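Arm drops out mid-insert, overload on the wrist – help

Print this thread | E-mail this thread

a_collet
Right, third evening on this. Arm picks up the red block fine, gets over the hole in the green board, then the wrist servo throws overload and the whole chain goes limp. Block lands wherever. 54 good runs before it started, now it's every other go. Swapped the wrist servo in January, no diffrence.

dechan
Power. Measure at the last servo while it's holding. Bet it sags.

buppha_s
Disagree. Sag would show up on the big joints first. Sounds like it's pressing on the rim – block a hair off, controller keeps pushing, servo cuts out. Did this on my Pomby kit for weeks.

dechan
Only if the torque limit is daft. What is it?

a_collet
397. Whatever the Kamanow config came with, never touched it.

buppha_s
There you go. Way too high for that.

thongchai_j
Forget the numbers a sec – going limp is the bad bit. Should hold or back off, not drop. Keep your fingers away from the board till thats sorted. Mine came down on my knuckles.

dechan
Fair. Still think check the wiring, cables by the gripper get tugged every cycle. Post pics?

a_collet
Two from tonight.

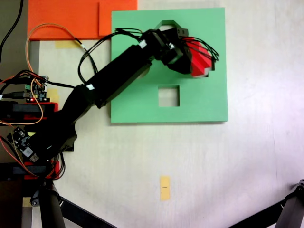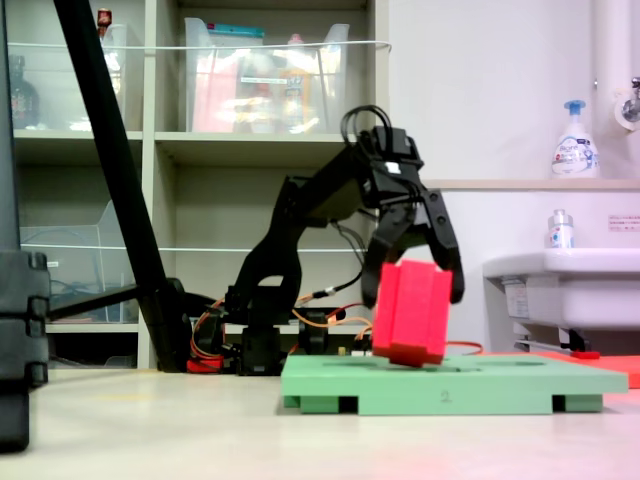
Red block held over the green board, both pics. First one's from above, second from the side.

buppha_s
Drop the limit to 99 and try again slow. If it still trips I'll shut up about the rim.

dechan
And put a meter on it!!

a_collet
Will do both, back later.

Last updated: February 2025
Contact the moderators | Back to top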